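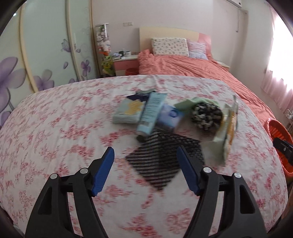

Have you ever watched a TV show and noticed that somebody's glass of milk was full, then half empty, then full again? I love spotting those! They're called continuity mistakes, and there's a person on every show whose job is to stop them from happening. I know because I used to do that job, on a kids' mystery show called Mudent (it was about a town where everything kept going missing). Now think about a bed. Say it has a white bedspread with little pink flowers on it, and on top there's a black and white striped cloth, a light blue tube and a folded mint green cloth. Easy enough to look at, right? But suppose the actor flops down on that bed, talks for a bit and gets up, and then the director wants to do it all over again. Every one of those things has to go back where it was, and the wrinkles in the bedspread have to look the same too. That was me, tugging at wrinkles.

So why do they do it over and over? Mostly because a TV show usually isn't filmed in order. When you watch two people talking in a kitchen, it feels like one long chat. But often the crew films one person's side first, then moves the lights and the camera and films the other person's side. It can take all morning. Later an editor snips the best bits and sticks them together, and that's when a mistake jumps out at you. In one bit the collar is up, in the next bit the collar is down, and the actor never touched it.

It gets trickier. We filmed Mudent in a big old building in Prostwood, and the outdoor parts in a town called Steseck, which was a long drive away. In one episode the hero runs out of her front door holding a flashlight. The inside of the door was in Prostwood in February. The outside of the door was in Steseck, and we didn't get there until 46 days later! Her hair had grown. Her left shoelace had to be untied in just the same way. I had written "left lace undone, long end outside" in my notebook, and I was very proud of that.

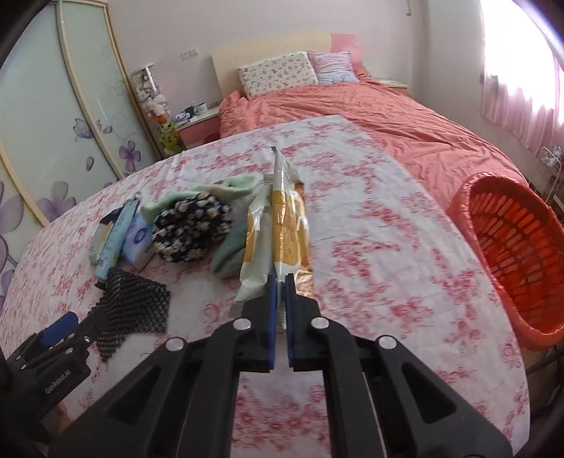 What happens when a character has to eat something in a scene?

The props people get lots and lots of the same food, so there's a fresh one each time the scene is filmed. The person looking after continuity writes down which word the actor was saying when they took each bite, and the actor tries to bite on that same word every time. For one breakfast scene we went through 60 pieces of toast. Plenty of actors keep a bucket nearby and spit the food out when the camera stops, which sounds yucky, but you'd be glad of it by your tenth slice.

My tools were pretty plain. I had a stopwatch, a pile of sharp pencils, the script and an instant camera, the kind where the picture slides out of the front. By the end of the first season I had more than 2,000 of those pictures in shoeboxes. I wrote the scene number on each one.

And did I miss things? Oh, yes. There's an episode called "The Roman Coin" where the clock on the wall says seven o'clock, and the hero walks across the room, and it says twenty past four. We got so many letters about that clock.

If you want to try this yourself, get a friend to sit at a table with some stuff on it. Look hard, then go out of the room while they move one thing. It's harder than you'd think. Sleeves get me every time.

January 12, 2001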